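Betting pools: how do we split the pot when a match gets abandoned?

Posted in Football & Soccer Pools, 25 January 2019

Hi everyone, hoping someone here has dealt with this before. I run a small prediction pool for our neighborhood league (14 of us this season, all friends or friends of friends) and we pick scores for every Hirdale game. You get three points for the exact score and one point for the right result. It's been great fun up to now, but last weekend the Hirdale v. Vavwood match was called off at halftime with the floodlights out, and Hirdale were up 2-0. Two of our players had 2-0 as their exact score and they want their points. Everyone else says the match doesn't count. The league says it will be replayed in February, so now I have people asking if they can change their picks too!

I wrote a page of rules when we started but I never thought about this one. We each put in 10 dollars at the start, so it isn't a fortune, but I don't want anybody feeling cheated. What do other pools do? And is it fair to let people pick again?

Posted by zerkska_fan

Oh, I feel for you, we had this exact headache two seasons ago, only with fog. The way most pools I've been in handle it is that a game has to reach the final whistle to count, full stop. If it's abandoned, every pick on it is void and nobody scores, whatever the board said at the time. Your two players will grumble, but ask them if they'd want to lose points on a game stopped at halftime when their team could still have come back. Ours went quiet pretty fast when I put it that way.

As for the replay, I'd treat it as a brand new game. New picks from everyone, same deadline as always (ours is one hour before kickoff). It's a different day, maybe a different lineup, and somebody who picked Hirdale when their best striker was fit shouldn't be stuck with that if he's hurt by February. The one thing I would not do is let people choose between keeping the old pick and making a new one, since you'll be chasing them for answers all week. 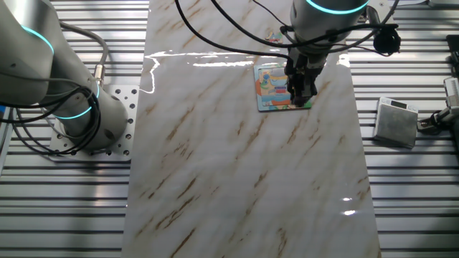
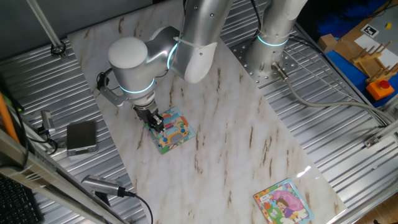 The other thing I'd say is check whether the replay really is going to be played. Our league has a habit of announcing replays and then awarding the game to somebody instead. If a result gets awarded without being played, we don't count that either, but I know a pool over in Aryee that gives the one point for the right result and nothing for the score. Either is fine as long as it's written down before it happens.

Oh, and put the new rule in an email to all of them, even the ones who never read anything. I keep mine in a folder and I've been glad of it more than once.

Posted by backpost_header

Void it. Refund if you charge per game, which it sounds like you don't.

Posted by offside_again

I'm going to disagree a little with the first reply, though it's good advice on the whole. Since you had no rule in place when people made their picks, I think you should ask the group before you decide. We did that in mine with a quick vote by text message and it took one evening. The majority went for voiding the game, same as above, but the people on the losing side took it much better for having been asked. If I were you I'd leave the two who had 2-0 in the vote as well, because leaving them out would look terrible.

Where I do agree is on the fresh picks. We once carried the old ones over and it caused more arguing than the abandoned game itself! One fellow had forgotten what he'd picked and was sure I had changed it on him.

You may also want to decide now what happens if the replay falls after your season ends. We close our table after the last scheduled round, and anything played later goes toward bragging rights only. It sounds harsh, but you don't want to be holding everybody's money into the summer over one game. And do check what your state says about small pools between friends, as the rules are different from place to place and I only know mine.

Good luck, and please come back and let us know what they decided. I'd like to hear how the 2-0 pair took it.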